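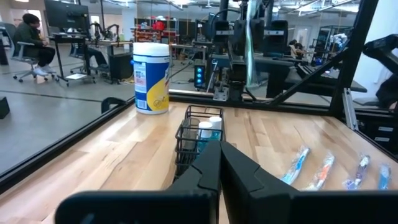 リアキャリアを付けても純正のスペアタイヤホルダーは外さずに済むのか、というのがLộc Vũさんからの最初の質問でした。済みます。Bạchリアキャリアは、スペアタイヤホルダーの取付ボルトを共用せず、フレーム後端の2か所とシート下のブラケットで固定します。スペアタイヤを背負ったままでも、立てた状態のタイヤの上に荷台がかぶさる位置関係になります。

続けてLộc Vũさんは、旅先で荷物を積みっぱなしにして石畳を走ると何が起きるかを書いてくださいました。ボルトが緩む、荷が後ろへずれる、ゴムひもが伸びきる。この3点は当店でも同じ経験があり、今回の改良はほぼこの内容に沿っています。

Bạch リアキャリア(クラシックスクーター用)
品番 BC-176
販売元 Bemesmont
価格 下記の価格欄をご覧ください

商品について

スモールフレーム、ラージフレームの旧型スクーターで長い距離を走る方のための後部荷台です。街乗りの買い物にも使えますが、設計の前提は一泊以上のツーリングで、テント、寝袋、着替えの入ったバッグを横向きに載せることを想定しています。

荷台の本体は外径16ミリの鋼管を曲げて溶接したもので、仕上げはクロームめっきと黒の粉体塗装の二種類があります。めっきは見栄えがしますが、海沿いを走ったあとは真水で流して拭き取ってください。塗装のほうは手入れが楽なかわりに、バッグの金具が当たるところから塗膜が減ってきます。補修用の塗料は付属しません。

前のモデルとの違い

・固定ボルトがM6からM8になりました。
・荷掛けフックが左右2か所ずつ増えました。
・荷台後端に高さ30ミリの立ち上がりが付きました。
・シート下ブラケットの穴が長穴になり、前後に12ミリ動かせます。
・重さは前のモデルより増えて3.4キロです。

立ち上がりについては好みが分かれます。平らな荷台のほうが大きな箱を載せやすいという声は今もあり、旧モデルの在庫をNerkley倉庫に残しています。ご希望の方は注文時の備考欄に「旧型」とお書きください。旧型の在庫がなくなり次第、この案内は消します。

仕様

材質:鋼管(外径16ミリ、肉厚1.5ミリ)
荷台寸法:幅290ミリ、奥行340ミリ
重量:3.4キロ
最大積載:8キロ
仕上げ:クロームめっき、黒粉体塗装
付属品:M8ボルト一式、平ワッシャー、ばね座金、シート下ブラケット、取付説明書(日本語、英語)
別売:荷掛けネット、シート下ブラケット単品、ゴムブッシュ

最大積載の8キロは走行中の値です。停車中に人が腰かけることも避けてください。以前、休憩中に座って後ろのパイプを曲げてしまった方がおり、修理のお問い合わせをいただきましたが、曲がった鋼管を元の強度に戻すことはできません。

取付

必要な工具は13ミリのスパナ2本、10ミリのソケット、プラスドライバーです。所要時間は、初めての方で一時間ほど見ておけば足ります。

最初にシートを外し、ガソリンタンクのふちにあるボルトを2本ゆるめます。この段階では抜かないでください。ブラケットの切り欠きを差し込んでから仮締めし、次に荷台本体をフレーム後端に当てます。左右のボルトが手で回る状態で荷台の傾きを見て、水平になったところで後ろ、前の順に本締めします。先に前を締めると、後ろの穴が合わなくなることがあります。

締め付けの目安は取付説明書の表にあります。塗装フレームに直接座金を当てると塗膜が割れるので、気になる方は別売のゴムブッシュを挟んでください。その場合は100キロ走ったところで一度増し締めが必要です。

シートの開閉は、荷台に何も載せていなければそのままできます。バッグを積んだ状態では、スモールフレームの一部でシート後端がバッグに当たります。給油のたびに荷をほどくことになるので、バッグは荷台の後ろ寄りに固定するのが楽です。

適合

年式だけで判断できない車両が多くあります。フレームを一度切っている車両、テールランプを別の年代のものに替えている車両、サイドカーを付けている車両は、ご注文の前に後ろ正面と真横の写真をお送りください。現地で組み直された輸出仕様車は、フレーム後端の穴の間隔が左右で違うことがあり、その場合はブラケットの追加工が必要です。追加工はDrestamportの工場で受けており、納期は通常の注文より二週間長くなります。

電動化した車両への取付は、バッテリーの位置によってはシート下ブラケットが入りません。シートの内側の深さを測り、45ミリ以上あるか確かめてください。

使っている方から

Edgardo Dimaculanganさんからは、1,598キロの旅を終えての報告をいただきました。山道が多く、荷は6キロ前後、途中の増し締めは二回。フックの一つに荷掛けネットの金具が食い込み、めっきに筋が付いたそうです。フックの内側に自転車のチューブを切って巻くと防げるとのことで、当店でも試したところ具合がよく、次の生産分からゴムの保護材を同梱する方向で調整しています。

一方で、荷台の幅が左右のサイドカウルより狭いので、横長のバッグは端が垂れるという指摘もありました。垂れた端が排気管に近づく車種では、必ず余りのベルトを上へまとめてください。幅を広げた版の予定は今のところありません。

海外で乗る場合

国によっては、荷が後ろのナンバープレートや灯火を隠すと違反になります。荷台そのものはナンバーにかかりませんが、バッグの底が下がると隠れることがあります。レンタル車両に取り付けるときは、貸主の許可を先に取ってください。ボルトの跡が残ることを理由に保証金を引かれた例を聞いています。

航空便で持っていく場合、箱に入れた状態で縦420、横330、高さ210ミリです。ブラケットを外して平らに詰めれば、もう少し低くなります。

価格と送料

黒粉体塗装:19,800円
クロームめっき:24,200円
荷掛けネット:2,400円
シート下ブラケット単品:3,000円
ゴムブッシュ(4個):880円

送料は本州、四国、九州が1,100円、北海道と沖縄が1,900円です。海外発送は重量と行き先で変わるため、注文前に見積もりをお出しします。

平日の午後2時までのご注文は当日に発送します。土曜は受付のみで、発送は翌営業日です。

返品と保証

未使用で、到着から十日以内のものに限り返品を受けます。仮付けして座金の跡が付いたものは使用品の扱いになります。溶接部の割れは二年間、無償で交換します。めっきと塗装の傷み、積載超過による変形、転倒による曲がりは対象外です。

お問い合わせの際は、車種、フレーム番号の頭の文字、現在付いているテールランプの形をお知らせください。フレーム番号の全桁は必要ありません。

関連商品
フロントキャリア(折りたたみ式)
スペアタイヤカバー 8インチ用、10インチ用
レッグシールド内側バッグ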